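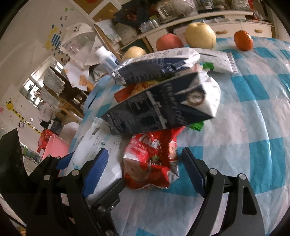 Snacks, cartons and fruit on the kitchen table, with the red packet between the jaws.

Review: the Irunness Practice Set, edition 2 (Stilton)

I've owned the Irunness set since August and I've used it enough now to have opinions, most of them good and one of them very cranky. If you record hand-held gripper demos at home, or you manage people who do, you've probably seen it mentioned. It's a spiral-bound rulebook, 208 pages, plus a deck of wipe-clean cards and a pad of session sheets. No hardware and no app. You're paying for rules on paper, and I know how that sounds!

I do tabletop tidying, mostly. Groceries, packets, fruit, bottles, whatever a family would leave out. I work with a pair of grippers, one in each hand, and before this I was going by the Proltitz guidelines, which are free and short and were clearly written for a bench in a lab with a gray mat on it. They have a whole section on lighting rigs and one sentence about homes. So I'd made up my own rules as I went, and my own rules changed whenever I got tired.

What's in the book

It's split by when you need it: before a session, during, after, and a fat section at the back called Judgment Calls, where I've ended up spending most of my reading time. The main author is Kwadwo Akolgo, and he writes like somebody who has stood over a messy table for hours wondering whether a bag of chips touching another bag of chips counts as one object or two. (Two. Page and a half on why. I enjoyed every word of it.)

The "before" section is the one that changed how I work. There's a rule that you write down the task in one sentence before you pick up a gripper, and the sentence has to say when you're finished. "Tidy the table" doesn't pass. "All wrapped food in the bin, fruit stays where it is" does. I'd been skipping that step forever because it felt silly writing a note to myself, and then I went back through my old recordings and found so many where I obviously changed my mind halfway through and started putting the apples away too. You can watch the hands hesitate.

Then there's the surface rule, and this is where I started arguing with the book out loud. Shiny tablecloths get a yellow flag. They're allowed, but you have to note them on the sheet, and you're supposed to check for glare from every side you'll be working from. I have a glossy checked tablecloth, teal and white and very loud, and I love it. I wasn't about to take it off. So I grumbled and filled in the little box, and I'll admit the check is quick and I do now close the curtain on bright mornings. The book is pretty clear that it doesn't want you turning your kitchen into a lab. It wants the mess kept and the mess written down. I can live with that.

Clutter gets the same treatment. You can have as much overlapping stuff as you like, a carton lying across three packets, a pouch tucked under something else, fine, go for it. But you have to place it before the session starts and leave it alone between takes unless the sheet says you reshuffled. I used to nudge things to make the grab easier. Everybody I know who does this nudges things. The card for it just says HANDS OFF THE PILE in capitals, and I've propped it against the toaster.

The cards

Best part of the set, no contest. Each one has a single rule on the front and the exceptions on the back, and they wipe clean, which matters when you're working with food. The ones I reach for most:

Open fully before you approach. I was a lazy opener. I'd come in with the jaws half closed and widen at the last second, and the card has fixed that, mainly by annoying me.

Approach the item you named. If you bump something else on the way, carry on and log it. Don't stop and put it back.

If you miss, miss. Try again from where you are, and don't restart the take to hide it. Failed grabs are marked, never deleted. I had a hard time with this one because I'm vain.

Keep both grippers in play or put one down. A second gripper that just hovers near the first one blocks things and confuses whoever has to label it later. I'm a chronic hoverer. My left hand likes to drift in and watch.

There's also a privacy card, and I'd buy the set again for that one on its own. It makes you stand where you'll be working and look past the table. Mail with an address on it, family photos, a mirror, a screen, medicine labels, anybody who might wander through. In a home the background is always full of somebody's life! I've got wall stickers and bags and laundry-ish things behind my table at any given moment, and the book is sensible about that: ordinary clutter can stay, anything that identifies a person gets moved or covered before you start. It also says that everyone who lives in the house gets asked, each time, and that a yes from last month doesn't carry over. I hadn't been doing that. I do now.

Where it bugged me

The food section is thin. It has a nice bit on fruit (swap it when it bruises, don't drop it from a height, and nothing that's been handled goes back to be eaten unless it's getting peeled) and then for packaged snacks you get hardly anything. Crinkly wrappers are the hardest thing I pick up. They fold, they slide, they spring back, and the pads on my Aidoo grippers will grab a corner and leave the rest behind. Is a corner grab a good grab? The book says a grasp should be "secure for the length of the move," and that's all it says. I wanted three pages on that and I'd have swapped them for the entire chapter on cable routing.

Brand names, too. The main text tells you to record items by type, "red snack packet," and then an appendix tells you to record the name on the label if you can read it. Those can't both be the rule. Half of my packets end up so crumpled that I'd be guessing at the lettering, and guessing is banned a few pages earlier. I write the type and leave the name blank, and I put a note on the sheet that I've done so. If Stilton wants to clear that up in the next edition I'll be first in line.

And the session sheets are too small. Whoever laid them out has tiny handwriting. The box for "reset notes" would fit a phone number. I photocopy them bigger, and the license page does allow that, thank goodness.

Did it change anything?

For me, yes. I've got 2,414 takes logged under the Irunness rules now, and when I send a batch off I get far fewer questions back about what I was trying to do. The sheets answer them. It did slow me down at the start, and I had a grumpy couple of weeks where setup felt longer than the recording. That wore off once I stopped reading the cards and just knew them. It takes me about 600 seconds from a bare table to the first take, and I don't mind that one bit since I've got coffee going anyway.

I should say that the book is stricter on fatigue than I expected. You're told to stop when your grip gets sloppy, and there's a short self-test with a soft fruit to check. I rolled my eyes, tried it late one evening and squashed a mandarin. So I went to bed.

Who should get it

People working in real homes with real groceries will get the most out of this. If you've got a fixed bench and the same few blocks every time, Proltitz covers you and costs nothing. If you have a team spread over several houses, get one set per house and don't share, because the sheets only make sense when each place keeps its own, and the cards will vanish into drawers if they travel.

Four stars out of five. It loses one for the wrapper problem and the appendix that argues with its own chapter. Also, the spiral binding snags on sleeves. Mine has already eaten a cardigan cuff, and I've put tape over the end of the wire.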